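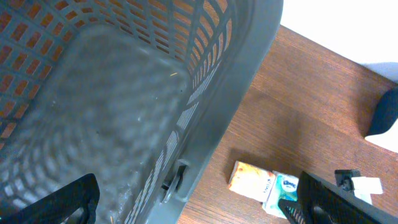
JODBRIDGE ALLOTMENT AND GARDEN SOCIETY
Minutes of the general meeting held by telephone and video, May 2, 2020

In the chair: Ľudovít Hubáček
Minutes: the secretary, under protest

1. Opening
The meeting was called for ten and began when the chair found the button. Members joining by telephone were asked to say their names before speaking. This was observed for one item.

2. Apologies
Received from plots 4, 17 and 31. Plot 9 sent apologies and then attended, and was asked to choose.

3. Minutes of the last meeting
Agreed, after the word "sabotage" in item 6 was changed to "pruning".

4. Matters arising
The lower gate still sticks. The chair has looked at it. Plot 12 has also looked at it and disagrees with the chair about the hinge. Carried forward, as it has been since the autumn.

The lost wheelbarrow has been found on plot 22, where it was full of plot 22's compost. Plot 22 was under the impression that it was a shared wheelbarrow. The meeting confirmed that it is a shared wheelbarrow and that sharing it involves putting it back.

5. Money
The balance stands at £2,877. The insurance has been paid. An invoice for £222 from Kolport, for gravel, was queried by plot 12 on the grounds that there did not seem to be £222 of gravel. The chair said that it had been spread out. Payment agreed, plot 12 against.

6. Water
The tank by the Moussa Lane hedge is low and there has been no rain worth mentioning. Members are reminded that hosepipes are for filling cans and may not be left running while the member goes home for lunch. No plot was named. Plot 15 said that it had been a short lunch.

It was proposed that watering be done before nine or after six. A long discussion followed on whether tomatoes mind. The proposal was carried with the tomatoes' position unresolved.

7. Keeping apart
Two people at most in the shed, and preferably one. The kettle has been taken out of use until further notice, and the biscuit tin with it. The chair noted that this was the only item on which he had received letters.

Gloves and hand tools are not to be lent. Surplus seedlings may be left on the bench by the top gate with a label. "Squash?" is not a label.

8. Seed order
The Grurkex order came in two boxes, a fortnight apart. Ninety-five packets were ordered and 95 arrived, but a good many were radish and nobody will own up to wanting radish. Members may swap through the secretary, who does not want any radish either.

9. Slugs
Plot 31's paper on slugs was taken as read, plot 31 being absent. It will be taken as read again next time if necessary.

10. Summer show
The chair proposed waiting until June before deciding. Plot 12 proposed deciding now and was asked what he would decide, and said he would wait until June. Agreed.

11. Any other business
Plot 9 asked whether the bonfire rule applied to very small bonfires. It does.

Plot 26 asked for it to be recorded that the rhubarb on the path side of her plot is not communal. Recorded.

12. Next meeting
First Saturday in June, same arrangements. Closed at 11.50, when the chair's battery went.

Actions
Lower gate: chair and plot 12, separately
Kolport invoice: secretary
Bench labels: everybody
Wheelbarrow: plot 22, today please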